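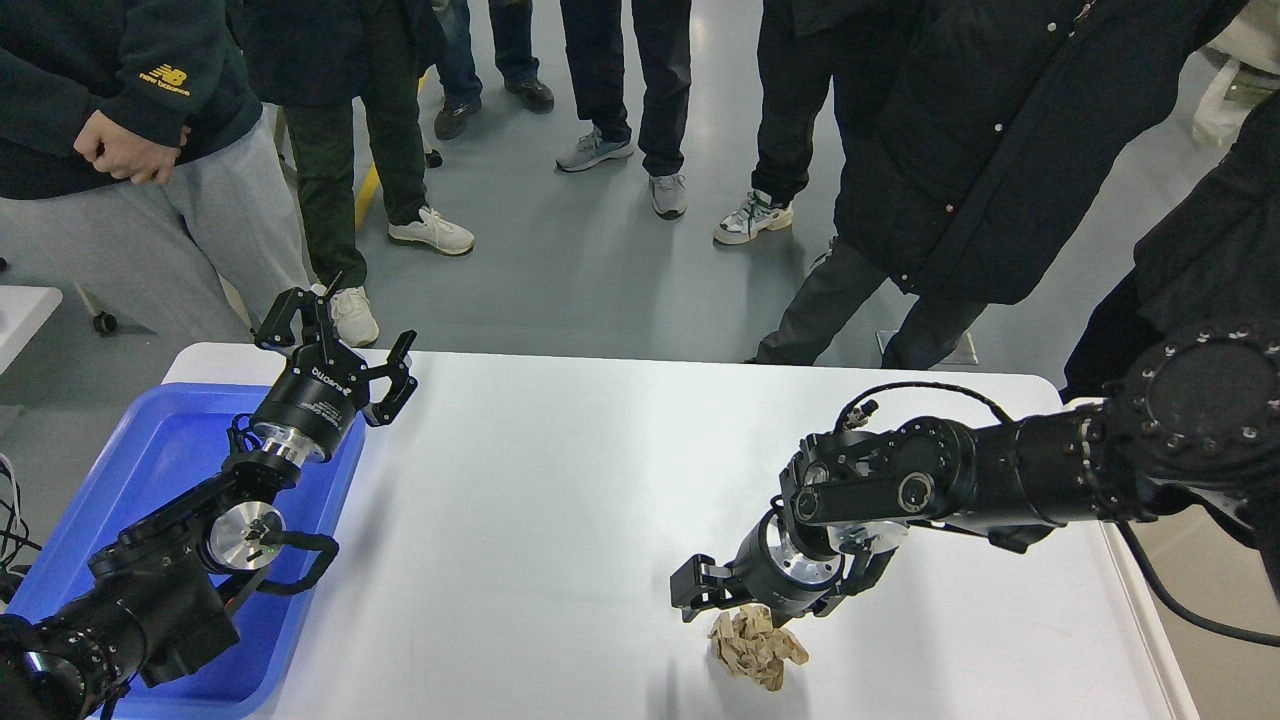 We have until November to decide on a second cell, and the budget line is still blank. The first one took 13 weeks to arrive and needed 44 spare parts we hadn't planned for - mostly cables.

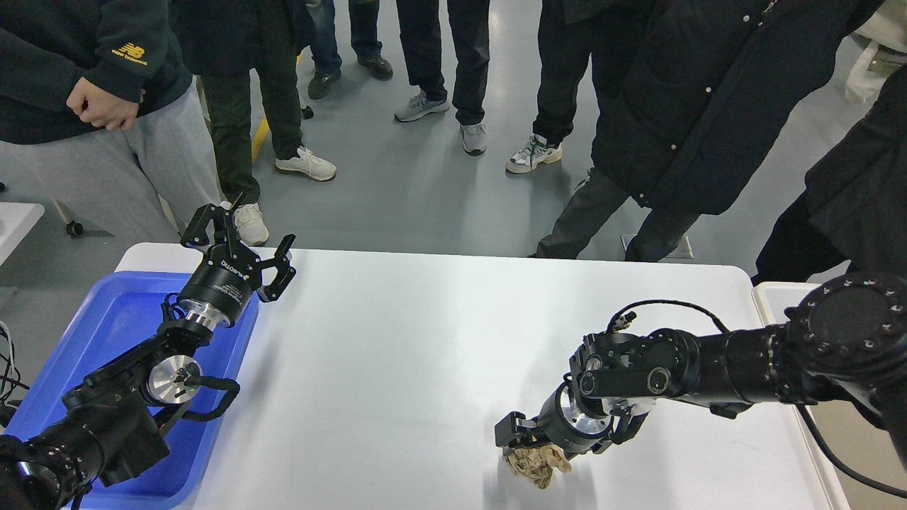 Posted by the equipment planner, Bodlow

Joshi quoted us for two arms with grippers. The table, trays and bins are extra. I want seven percent held back for spare fingers. 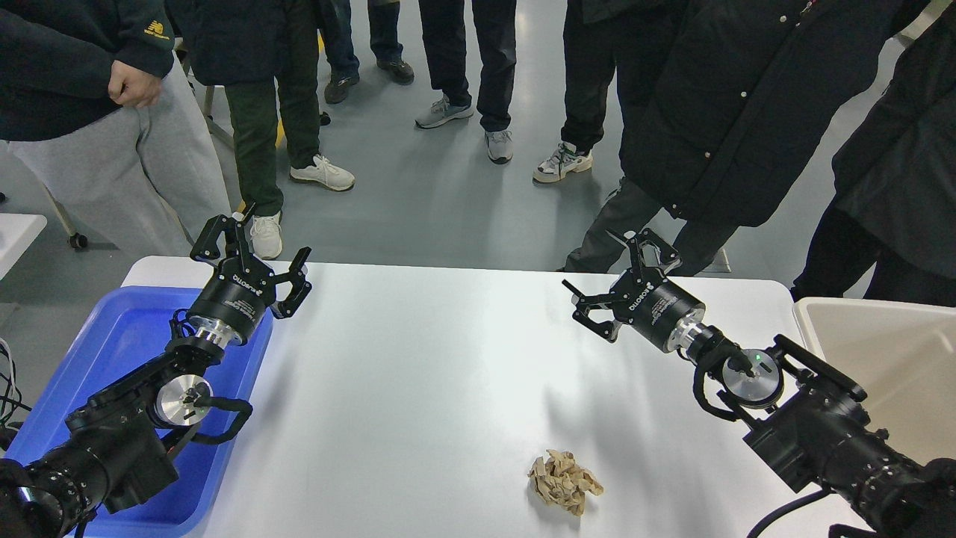
Skeridik Automation Team

The quote runs out at the end of the month, so I'll send our numbers before then.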